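Pelmont Residents' Social Circle
Minutes of the November meeting, held in the Alleo room, 6 p.m.

Present: Perrine Mallet (chair), Régis Riviere, Régis Rolland, Hakim Ngui (minutes).
Apologies: Fabrice Masson, who had a cold and sent a long email about having a cold.

1. Last month's minutes
Approved after Riviere asked that "Régis objected" be changed to say which Régis. It was Rolland. Rolland objected.

2. Money
The decorations fund stands at 228 euros. Perrine reminded everyone that this has to last until the spring supper. Riviere said it would last very well if we stopped buying ribbon.

3. Winter display
Long discussion. Perrine wants something small and festive with a gold wire ornament, a bit of red, and a little gift box. Rolland feels that gold curls are "a lot." Perrine replied that a lot was what she was going for.

The damask wallpaper was raised again. Rolland thinks stripes and motifs on the walls are plenty without ferns and flowers on the floor as well. Hakim likes the ferns. Put to a vote: ferns stay, 2 to 1, with Riviere abstaining on the grounds that he had stopped listening.

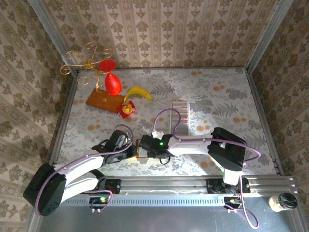 Riviere then asked whether fruit counts as a decoration. Perrine said a banana is cheerful and the yellow goes with the gold. Rolland asked what happens when it goes brown. Agreed that bananas may be used, and that whoever puts one out also takes it home.

The wooden block will go on being used as a base. Masson's email suggested painting it silver. Not adopted.

4. Storage
We have 13 boxes in the Nukitz cupboard, one marked "MISC" and another marked "MISC (REAL)." Hakim to open both before the next meeting and report back. Wire ornaments are to be packed on top from now on, curls up.

5. Any other business
Rolland would like it recorded that the room was chilly. Recorded.

Actions
Perrine: price of red tissue paper.
Hakim: boxes.
Riviere: return the ladder.

Meeting closed at 7:40 p.m. Next meeting same room, Masson to bring the cake he owes from last time.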